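Questions fréquentes – location de la salle Halvorsen

Qui peut louer la salle ?
Les particuliers, les associations et les entreprises. Le demandeur doit être majeur et signer lui-même le contrat. Une sous-location entraîne l'annulation de la réservation et la perte des arrhes.

Quelle est la surface ?
La grande salle mesure 200 m². La petite salle du rez-de-chaussée se loue séparément et convient aux réunions jusqu'à 20 personnes. L'escalier qui relie les deux niveaux reste fermé à clé quand une seule salle est louée.

Quels sont les tarifs ?
Grande salle, week-end complet : 1 055 euros. Grande salle, une journée en semaine : 498 euros. Pour la petite salle, demandez un devis à Aliki Triantafyllou, qui tient le planning. Le chauffage est compris d'octobre à avril. Les associations de la commune ont un tarif à part, revu chaque année en février.

Comment réserver ?
Par le formulaire en ligne ou au guichet, le matin entre 9 h et 12 h. Une option peut être posée par téléphone, mais elle tombe au bout de dix jours sans contrat signé. Il faut joindre :
une pièce d'identité
une attestation de responsabilité civile au nom du signataire
le chèque de caution
Les dossiers incomplets ne bloquent pas la date.

Puis-je annuler ?
Oui. Plus de deux mois avant la date, les arrhes sont rendues. Entre deux mois et deux semaines, la moitié est retenue. Ensuite, tout est dû, sauf hospitalisation ou décès d'un proche, sur justificatif.

À quelle heure récupère-t-on les clés ?
À 14 h la veille pour un week-end, à 8 h le jour même en semaine. Archie Kerr fait l'état des lieux avec vous, comptez une demi-heure. Les clés se rendent à la même personne, pas dans la boîte aux lettres.

La musique est-elle autorisée ?
Jusqu'à 1 h du matin, portes et fenêtres fermées. Un limiteur de son coupe les prises de la scène en cas de dépassement répété – prévenez votre DJ ou votre groupe. Il se réarme seul au bout de quelques minutes.

La cuisine est-elle équipée ?
Elle sert au réchauffage et au dressage : four de remise en température, deux frigos, lave-vaisselle. On n'y cuisine pas de friture. La vaisselle est en option et toute pièce cassée est facturée.

Peut-on décorer les murs ?
Oui, avec les crochets en place ou de la pâte adhésive. Pas de punaises, d'agrafes ni de ruban adhésif fort. Les confettis et les bougies à flamme nue sont interdits.

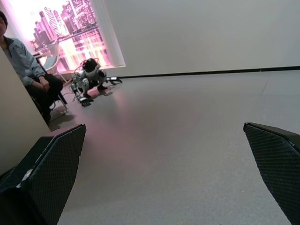

Le ménage est-il compris ?
Non. Le sol doit être balayé, les tables essuyées et les poubelles sorties. Ne lavez pas à grande eau. Un forfait ménage existe, à demander au moment de la signature.

Où se garer ?
Sur le parking de la rue Plirnavden, gratuit. La cour est réservée aux traiteurs pendant le déchargement et aux personnes à mobilité réduite.

Quand la caution est-elle rendue ?
Dans les quinze jours, si l'état des lieux de sortie ne signale rien. En cas de désaccord, écrivez à Jonatan Solberg, au service des locations.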